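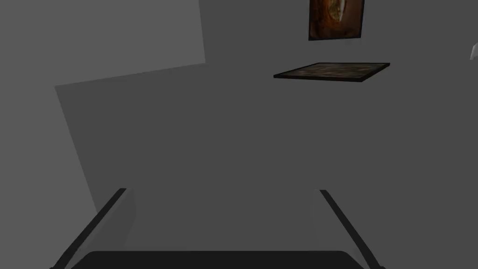
Home | Talks | Notes | Contact

4 min read

Speaker notes: Collecting demonstrations in simulation
Domenica Trummer, 4/2/25

Slide 1. Introduce myself, name the project (Flenuvico), move on. Questions at the end, except for units and definitions.

Slide 2. What one example contains. Wrist view, joint positions, gripper width, and the action the operator commanded at that step. All four share a clock. If the clock slips, the policy learns to act on an old view. Say this slowly.

Slide 3. The wrist view. Fingers open, nothing between them, mostly flat gray behind. Point out how little texture there is to work with. The framed picture on the wall and the flat board under it carry most of the detail in this view. A policy can latch onto either one as a landmark. We saw that in Begay, our first set: success fell when we moved the wall art and left the task alone.

Slide 4. Randomization. We now vary wall art, surface shade, light direction and start pose. Start pose mattered most. Endico, the second set, has 25 start poses per task and 100 demonstrations per pose. Have the histogram ready in case someone asks about coverage.

Slide 5. Operators. 11 people, two input devices. Do not merge the devices without a tag. One gives smooth paths, the other gives short stops that look like decisions and are only hand fatigue.

Slide 6. What we throw out. Episodes with physics glitches, episodes where the operator reset halfway, and long idle starts. Trim idle time, keep the approach. Failed grasps stay in if the operator recovered. (Skip the table if short on time.)

Slide 7. Rendering. Plain materials render fast and we can re-render later from saved states. Save the states. We lost most of May to a set where only the video had been kept.

Slide 8. Open items. Transfer to the real arm is measured on one task only. Zivico, the labeling tool, still drops the last step of each episode. Patch is in review.

Backup slide: file layout and field names.

Comments

pkell: Did you try masking the fingers out of the wrist view?

D. Trummer: Once. Grasp timing got worse, so we put them back.

rowan_t: Is the device tag per episode or per step?

D. Trummer: Per episode.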